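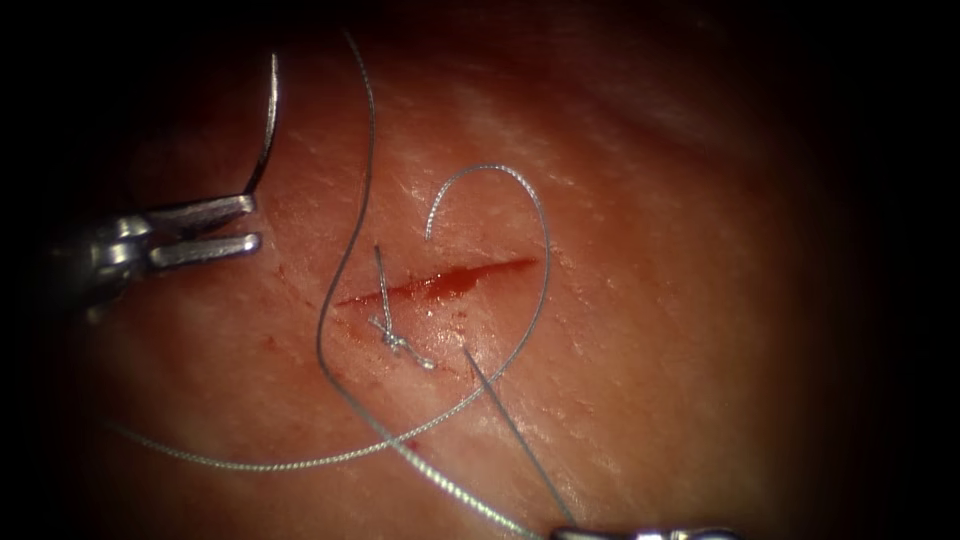
One tied stitch on the practice tissue, with a needle held in the jaws of the left instrument.

Astetti Opens Suture Demonstration Program to Outside Teaching Labs

4 min read | 26 shares

BUMDALE – Astetti, which makes software for recording and reviewing surgical robot training, said it will open its suture demonstration program to outside teaching labs in May. Labs that join will have their operators sew practice wounds by remote control, and the recorded motions will be used to teach a two-arm robot the same task.

The program is named Jomireo. Until now it has been run only by Astetti's own staff and by operators at the Maksymiv training center in Bumdale. Those two groups have recorded 400 demonstrations of interrupted sutures, the kind in which every stitch is tied and cut separately.

In each demonstration, a trained operator sits at a console and moves two hand controls. The robot arms copy those movements at a smaller scale over the practice tissue. Jomireo stores the position of both arms, the opening and closing of the jaws and the camera view, all on one clock. No one writes out the steps of the task. The learning software works from the operator's motions.

"People have tried for a long time to describe a knot to a robot in code," said Dzintra Jõgi, who leads the demonstration program at Astetti. "It is a lot of code, and the thread does something different every time. We would sooner have a person tie it and keep a good record of how they did it."

Jõgi said the thread is the hardest part of the work. Braided suture bends, crosses itself and catches on the tail of the stitch before. An operator deals with that by small corrections, such as giving up a little slack or taking a new grip closer to the tissue. Demonstrations with these corrections are kept in the set. Early in the program they were thrown out as untidy, and the robot then had no record of what to do when a loop fell in the wrong place. 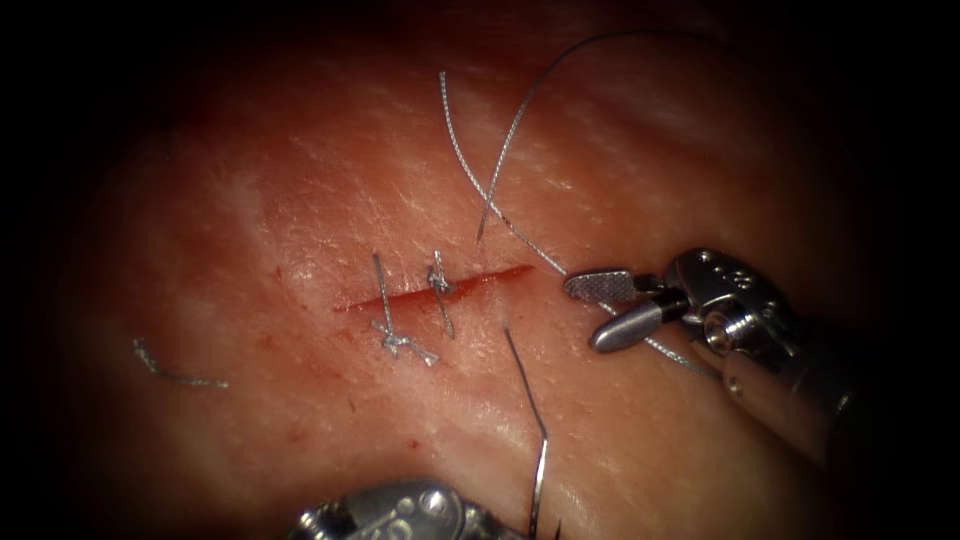
Operators are also asked to pause between stitches with the jaws still. The pause gives Jomireo a clear point at which to split a long recording into single stitches, and each stitch into shorter parts: needle pass, pull through, wrap, tighten and cut. Reviewers check the split points by eye and can move them. A lab may send in a recording that covers only one of the parts – a set of needle passes, for instance – if that is what its operators have time for.

Astetti will accept 6 labs in the first round. Each lab is asked to record 200 demonstrations over the length of its membership, using at least two operators. The company wants more than one pair of hands in every set. Left-handed operators are especially welcome, as the present set has very few of them.

Labs must already have a two-arm system with remote control and a fixed camera over the work area. Astetti will supply the recording software, a setup guide and 26 hours of remote support. Practice pads and thread are to be bought by the lab. Recordings stay the property of the lab that made them, and a lab may withdraw its set from later training runs by giving written notice.

The program covers practice material only. Jomireo is not a medical device, and Astetti has no plans to use it in the treatment of patients.

A short application form is available from the program office. It asks for the type of robot system, the number of trained operators and a sample recording of one complete stitch. Labs without a sample can ask for a loan copy of the software to make one.

About Astetti
Astetti develops recording, labeling and playback tools for teaching robots by remote control. The company is based in Bumdale and works with training centers and engineering departments.

Media contact: Dzintra Jõgi, Jomireo Program Office, Astetti, Bumdale
© Astetti. All rights reserved. | Back to top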